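Is the Plesmont "resident rate" for tour groups real?

Asked by Balthasar Wieser

I run a small walking club, 23 people, and we're looking at Plesmont in May. A company called Rollumell quotes us 3374 for two nights including the coach. The rep says it's a special resident rate that ends Saturday, and that the new visitor levy is already included. I can't find a levy on the town's own site, only a note that one is "under review." Has anyone booked through them? I'm inclined to think the deadline is made up.

2 answers

Answer from Steiner
Your nose is working fine. I got the same "ends Saturday" talk last fall, and the price was still there the next month. Ask for the levy as a separate line on the quote. When I did, 900 of my total turned into "local charges," which the rep couldn't break down. I booked the hotel direct and hired a coach myself. More phone calls, and I can't swear it was a better deal once you count my time.

The rooms were okay, nothing like the four stars they advertise.
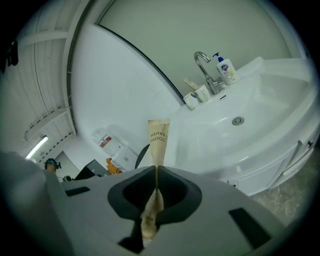 I'd also get it in writing what happens if the levy never passes. Do they refund it? Mine wouldn't say. And "resident rate" means nothing if you don't live there, so ask who exactly qualifies.

Answer from Clinosine
went with rollumell 2 years ago no problems, bus was late though. dont remember any levy. everybody complains about tour companies but group prices are going up everywhere so idk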